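Best way to keep the tuck-in lid on a small cardboard box from springing open?
posted by Vultska, March 26, 2026

Hello all! I'm posting little parcels to family in April – plain brown boxes, the sort with the lid joined on and tabs at the sides. I've folded 2 and both lids pop up again as soon as I let go. Am I missing a trick? 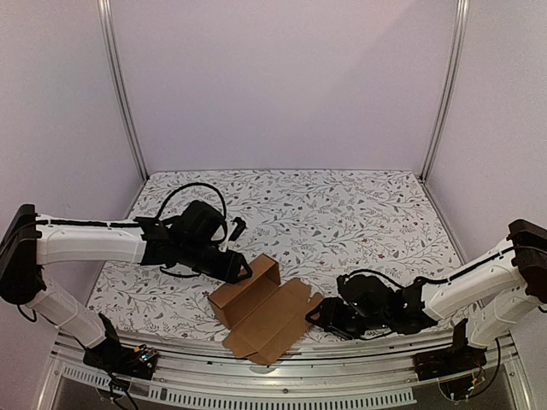
I've tried pressing harder on the creases, and I've had a tin of beans sitting on one for over 6 hours, which did nothing except dent it. I'd rather not use tape if I can help it.

Sternik
Just use tape. Life's too short.

Grundbridge
Oh, I do sympathise, I had a whole winter of this with jam jars! Fold every crease right back on itself before you put anything in, then bend the side tabs inwards first and bring the lid down last, easing the front flap in slowly. Work on something firm, too. A patterned sheet like yours, with the grey leaves and little red flowers, is lovely to work on, but smooth it flat and keep the whole lid on the table while you crease it, corner included.
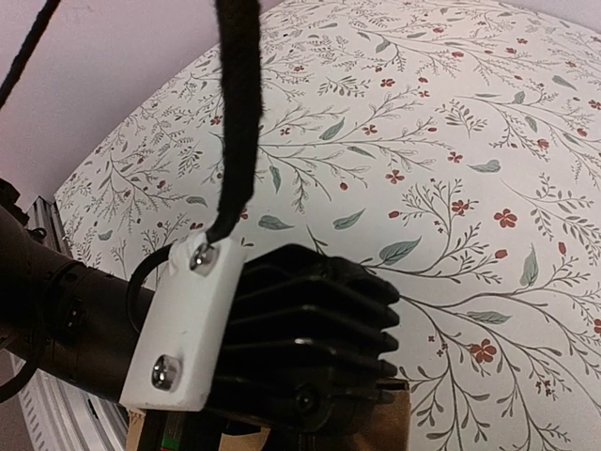 Cardboard has a grain, much as fabric does, and a crease running against it will always fight you a bit. Run the back of a spoon along the fold a couple of times and it softens nicely. Your box is the ordinary tan sort, and I've always found those take a spoon very well – do let us know how you get on!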